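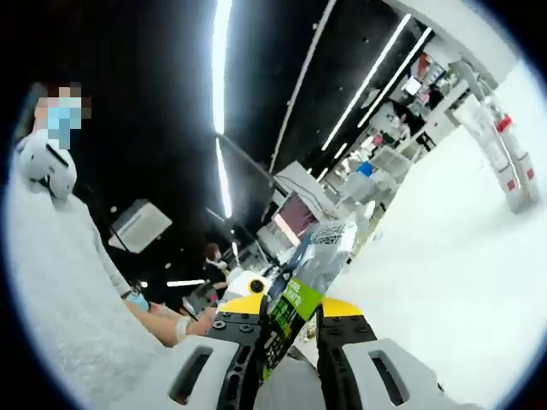

Barkside, January 19, 2022

Gripper recordings: your questions

What am I collecting?
Short examples of everyday handling for Vodura, our learning system. I hold the gripper, close it on a package, and the camera on it records the move – no robot arm needed.

Why do it in a store?
Lights, shelves, people at the counter! I want all of that in the examples.

How many so far?
I have 500 and I'm aiming for 900 by March.

Do faces stay in?
Nope, they get blurred before anything goes into training – masks or no masks.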